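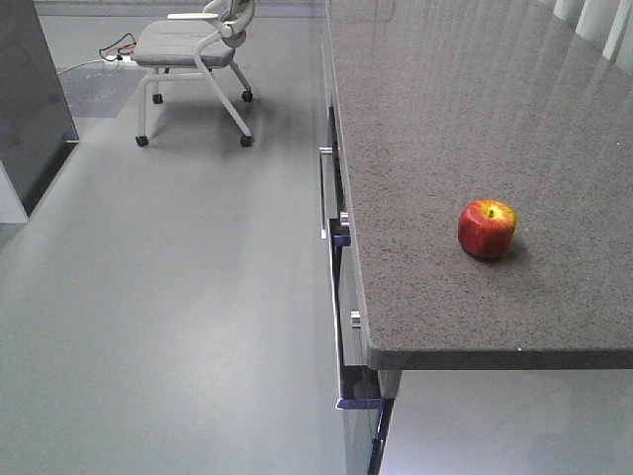 Kitchen Refit, Hedel House: Progress Report to the Pfeiffer Fund

Print this page | E-mail this page

Prepared by Gudrun Hollmann, with corrections by Erhan Yurt, who has opinions about hinges.

The counter is in. Readers of our last report will remember two pages on why it wasn't, and we are as relieved as you are to drop the subject. It is gray speckled stone with a polished finish, and it shows every fingerprint in the building. The old one hid them for decades, along with much else.

The drawers under it have light-gray fronts and metal handles. Staff like them and have yet to form the habit of closing them. Erhan has asked Clerno for a quote on soft-close runners. Clerno has asked Erhan for the drawer measurements, which he sent in March and again in April.

Money: we have spent 306 euros over the fittings line, nearly all of it on delivery charged twice. Flultar admits to one of the two. Edeltraud Strobel is handling the refund and should not be interrupted.

Still to do:
- Sealing along the wall, 2 days
- Shelf labels, pending agreement on what counts as a dry good
- Moving 20 boxes of crockery back from the hallway, where people have started using them as seats

The cooking group restarts in June with 5 places already taken. Till Schmieder wants to open with dumplings. We would prefer soup, and ask the Fund to stay neutral.

The final invoice will follow once Flultar sends one we can read.

Comments (2) | Shared 5 times

Contact: Gudrun Hollmann, Hedel House office
© Hedel House | Back to top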